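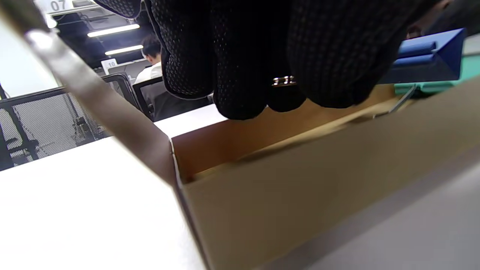
Attachment 1 - glove and open carton, packing table

Ticket: Cartons arriving with crushed top edges and popped flaps
Site: Flirnton packing room
Opened by: Hüsnü Aydoğan
Date opened: Jan 26, 2021
Status: Open, waiting on supplier
Priority: Normal (was High, lowered by me, see entry 3)

Problem as reported

Customers are sending back complaints that the small tan cartons show up with the top edge bent in and one flap lifted. Front office says the cause is the new dotted work gloves, because the complaints began after we switched gloves in November. They want the gloves pulled and the old ones back on the tables.

I have my doubts. We changed three things that month and the gloves are the only one people can see.

Entry 1

Asked for the complaint list. Got 11 complaints. Two of them are for the long flat cartons, which are packed in the other room by people wearing no gloves at all. Took those out. The rest are all the small carton, all Durnico stock.

Nobody wrote down which batch. The batch code is printed on the bottom of the carton and the customers' photos all show the top. Asked front office to get the code on any new complaint. They said they would try.

Entry 2

Looked at how the cartons get handled at the table. Glove is black knit with small raised dots all over it. The theory from the office goes that the dots grab the cardboard and the packer bends the rim without feeling it. Attachment 1 shows the fingers curled just above the rim. I can't see anything wrong with that position. It's how anybody would reach into a box.

There's also a ring on that hand. Somebody asked in the comments if rings are snagging the board. A ring might scratch a carton. It won't fold the top edge of one. I'm noting it so the question doesn't come back, and the jewelry rule is a separate ticket if anyone wants to open it.

Entry 3

Test. Took 100 empty cartons from one Durnico batch and had the same packer fold, fill and close half with the dotted gloves and half with the old smooth ones. Normal speed, normal goods, same tape. Then I went over every top edge under the bench light.

Bent edges with dotted gloves: 2
Bent edges with smooth gloves: 2

So there's your glove theory. I lowered the priority because the fix everyone wanted would have done nothing, and there was a purchase order half written for it.

Front office replied that one test with one packer doesn't prove much. Fair, and I'd say the same if I were them. It's still one more test than they ran.

Entry 4

Went after the other two changes. First is the tape. We went from the Verkance tape to the cheaper Yuan roll. The Yuan sticks fine on the flat. On the flap seam it started to lift by the next morning on several cartons I left on the shelf overnight. Tape lifting would explain the popped flap. It would not explain the bent edge unless the loose flap is what lets the edge fold in when something gets stacked on it. That's a guess. I haven't shown it.

Second is the carton. Durnico says nothing changed in the board. I pressed the rim of an old carton and a new one with my thumb and the new one gives more. A thumb is not an instrument, so I've asked them for the board spec in writing, old and new. Their rep told me on the phone it was "the same grade or equivalent." Those are two different answers.

Entry 5

Put Verkance tape back on one table only. Everything else left alone - same gloves, same cartons, same packers. Please do not swap the rolls around between tables. Somebody already did this once and I had to throw out a morning's worth of notes.

Also stopped the stacking on the end pallet. Small cartons were going up to two layers higher than the sheet on the wall allows. I'm told it has always been done that way. The sheet has also always been on the wall.

Comments

Front office: Can we at least tell customers the gloves have been replaced? They like hearing that something was done.

Hüsnü: No. The gloves haven't been replaced and they aren't the cause as far as I can tell. Tell them we're checking the tape and the cartons.

Packing room: The dotted gloves are better on the full cartons, please don't take them away. The smooth ones slip.

Hüsnü: Noted. They're staying for now.

Still needed

Board spec from Durnico, both versions
Batch codes on any new complaint, from front office
Next-morning tape check on the Verkance table, cartons left on the shelf same as before
A second packer to repeat the glove test, so we can stop talking about gloves

Leave this open until the spec comes in.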